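The sandwich test

27 January 2018

Petro Antoniuk has spent 11 years trying to get machines to do the jobs most of us do half asleep. He runs the kitchen bench at Celwood, where the robots make sandwiches, stack bowls and wipe tables, all of it slowly.

Asked whether a household could use one yet, he doesn't take long.

"No. You could put one in your kitchen, but you'd be standing next to it the whole time. At that point you might as well make lunch yourself."

Bread is manageable, he says. It holds its shape, more or less, and a slice can be picked up from the side. Lettuce is harder. Every leaf is a different size and it folds when you lift it.

"People ask about knives and stoves. I spend my days on lettuce. If you squeeze too hard you bruise it, and if you don't squeeze enough it slides out on the way over. I've got 1000 attempts logged from November and I still couldn't tell you which leaf is going to be a problem."

Dishes give him a different kind of trouble. A glossy bowl throws the light back at the camera, and the software can lose track of where the rim is. He has tried matte bowls, which helped, but he doesn't think it's fair to ask families to change their crockery. 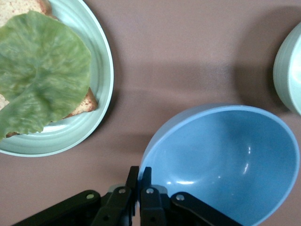
Lettuce over bread on the sandwich bench at Celwood, with the gripper at the blue bowl.

The shop floor is further along. Antoniuk did a stint at Kernerard, a parts warehouse, where an arm moved cartons of one size from one belt to another. It did that well. When a torn carton came through, a worker named Remo Oberholzer pulled it off by hand.

"Remo was faster than the arm on anything odd. He still is. The arm was better at hour seven of the same carton."

So which chore will go first at home? Antoniuk picks clearing the table, provided the plates are scraped and no one is in a hurry. He won't put a year on it. His own dishwasher at home is loaded by his kids, and he says he redoes the bottom rack most nights.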